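Budgeting for a second pair of hand-worn grippers: what else needs to be on the order?

Posted by Senan Noonan in Equipment and Purchasing

We have one pair of Hokon gripper gloves with printed marker blocks and want a second by August. The quote is 1879 for the pair. I have 400 left over for everything else. Tasks are small kitchen appliances on a table, one person per table. Is 400 realistic, and is there anything that can wait until next year?

Catríona Ní Mhurchú
Tight but possible if you already own a tripod and a spare table. Check whether the quote includes calibration. Ours from Zelta did not, and that was another 887, which we had to move from the travel line.

Marker blocks: order a spare set with the gloves. Matt finish only. Posting them separately costs nearly as much as the blocks.

Walid Dabbas
Just buy the Seok ones, they are cheaper. Can't remember the price.

Finbarr Rafferty
Split the 400 by what stops work if it fails. My order of purchase, for a two-table room:

1. Power and cable runs. Measure from the wall socket to the far side of each table, then add slack. Floor covers are cheap and should be on the first order.

2. Test objects. Budget for appliances with separate lids and inner pots, and buy two of each model. A rice cooker needs one hand on the body and the other on the lid, so it shows quickly whether the grip opening is wide enough. Ask for that measurement in writing before you pay.
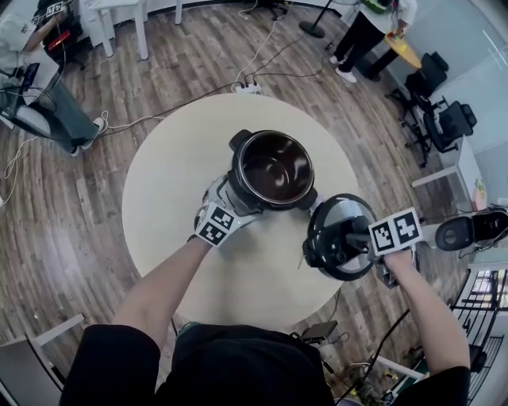

3. Table. Round or square makes no difference to cost. Choose a plain, light top and keep the model number so that the second one matches.

4. Can wait: shelving, better chairs, a second monitor.

Leave over 2 per cent of the total unspent for delivery. Nutside charges it on every part shipment.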